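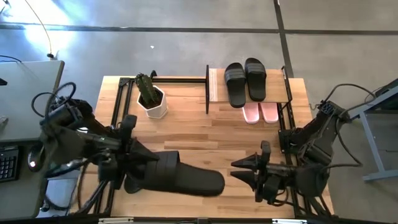 The handover failed again at 254 steps. Jintana Yimyam scrolled back through the log and found the same line as before: right arm, waiting.

"Waiting for what?" she said to the screen.

Meng was the planner. It decided which arm did what, and in which order. Praren was the part that turned camera pictures into positions, and it had been behaving well since August. The shoes were where Praren said they were. The left arm could pick one up by the strap and hold it level. Then the right arm would come in, open its fingers and stop short of the heel.

She had checked the simple things. The joint limits were fine. The gripper force was fine. She had even watered the cactus, because it stood on the table and she was there anyway.

At ten past four she opened the planner's source and read it from the top, which she had been putting off. Most of it was her own work. One file was older and came from Grirnesach, where she had worked before Bitalari took the team on. It held a check called clear_to_close. The check asked Praren whether the object had been still for 2 seconds.

She plotted the sandal's position over the last run. It was never still. It moved by 3 millimetres, back and forth, the whole time the left arm held it. The left arm was correcting itself, very slightly, and each correction started the clock again. So the right arm waited, as it had been told to.

She could have loosened the limit. She typed the new number, looked at it and deleted it. Then she changed the check so that it compared the sandal with the left gripper and left the table out of it. If the two moved together, that would count as still.

It took her two tries to get the frames the right way round. She saved the file, moved her chair back from the desk and started the run. The left arm went down for the strap. Jintana put her hand near the stop button – a habit by now – and watched the step counter.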